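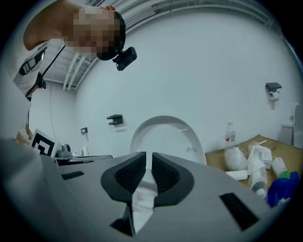

4. Adjusting the fill valve and water level

This section applies to the Tirkora 2 fill valve fitted to floor-standing toilets. For wall-hung models with a concealed tank, use the Brindemer supplement.

Before you start

Close the shutoff valve and flush once to empty the tank. Place the tank cover on a flat surface.

CAUTION: Do not use pliers on the plastic coupling nut. Hand-tighten only. Cracked nuts are not covered by the warranty.

4.1 Setting the valve height

1. Hold the valve body and turn the lower collar counterclockwise until it releases.
2. Slide the upper section up or down. The critical level mark (CL) must sit above the top of the overflow pipe.
3. Turn the collar clockwise until it clicks.
4. Clip the refill tube to the overflow pipe. The end of the tube must stay above the pipe opening – do not push it down inside.

4.2 Setting the water level

1. Open the shutoff valve a half turn and let the tank fill.
2. Compare the water surface with the line molded into the rear wall of the tank.
3. To raise the level, turn the adjustment screw clockwise. To lower it, turn counterclockwise. Make small adjustments and flush after each one.
4. When the level is correct, open the shutoff valve fully.

NOTE: On tanks with no molded line, set the level below the rim of the overflow pipe as shown on the card supplied with the valve.

4.3 Checking the seat and lid

Hinge bolts can loosen during work on the tank. Check them before refitting the tank cover. 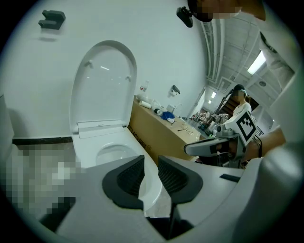
Figure 4-2. Toilet with lid raised and seat down.

1. Push the seat gently from side to side. If it moves, tighten both hinge nuts by the same amount.
2. Lower the lid by hand. Soft-close hinges (Lappalainen type) must not be forced.

4.4 Leak test

Put 5 drops of food coloring in the tank and leave it overnight without flushing. If color appears in the bowl, replace the flush seal, part no. 1485. The fill valve itself does not need to be changed.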